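Why Do Flowerpots Have Holes?
Garden Page for Kids
By Nusrat Pirzada

A plant can't get up and walk away when it is unhappy. If the soil in its pot is too dry, it stays there and gets dry. If the soil is full of water, it stays there and gets soggy. The pot you pick, and the way you look after it, make a big difference.

What roots need

Roots do two main jobs. They hold the plant up, and they take in water. Many people know that part. The part they forget is that roots need air too.

Good potting soil is full of tiny spaces. After you water, some of those spaces hold water and some hold air. If you pour in too much and the water can't get out, every space fills up. Then the roots can't get air. They turn brown and soft, and this is called root rot. A plant with root rot may droop, so people think it is thirsty and give it even more water!

Looking inside a pot

Before you put any soil in a pot, look down into it. Many pots are wide at the top and narrow at the bottom. The wide mouth makes it easy to get your hands and a trowel in. The slanted sides help the plant slide out later, when it needs a bigger home.

The thick edge around the top is called the rim. A thick rim makes the pot stiffer. A big pot full of wet soil is heavy, so ask a grown-up to help you move it. 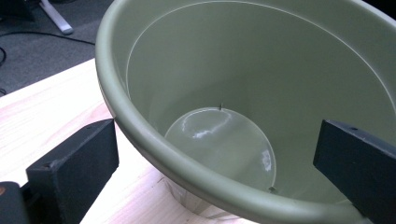 My pot has no holes at all, writes Gifty, and my mint still grew in it all through July. Can I keep using it?

You can, but you have to be careful. Give the mint a little water at a time and feel the soil first. Another way is to leave the plant in a small pot with holes and set that one inside the bigger pot. Lift the small pot out to water it, let it drip, and put it back.

If you want holes in a plastic pot, a grown-up can often drill them. Don't try to poke them with scissors or a knife.

Plastic or clay?

Clay pots that aren't glazed have very tiny spaces in their walls. Water moves through the clay and dries off the outside, so the soil dries faster. Plastic doesn't let water through. Soil in a plastic pot stays damp longer, and the pot weighs less.

Keeping the table clean

Potting is messy. Soil gets on the table, on the floor and in your socks. Plastic bags can help. Spread one over the table before you start. When you finish, lift the edges so the spilled soil slides to the middle, and tip it back into the pot.

Thin plastic wrinkles easily, and soil hides in the creases. Smooth it with your hands first. Keep plastic bags away from babies and pets, and never put one over your head or face.

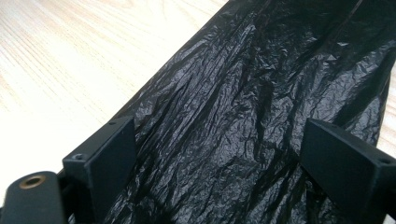 Newspaper works just as well and you can put it in the compost after, according to a reader in Kilport. That is true for plain newspaper, the kind that isn't shiny. It does get soft when it is wet, so use a few sheets together.

Try it yourself

You need 2 paper cups, potting soil, water, a measuring cup and a tray.

Ask a grown-up to make a few small holes in the bottom of one cup. Leave the other cup whole. Fill both with the same amount of soil and stand them on the tray. Pour 100 milliliters of water slowly into each one.

Wait ten minutes. Is there water on the tray? Which cup did it come from? Push a finger into the soil in each cup and feel how wet it is near the bottom. Check again the next day and write down what you find.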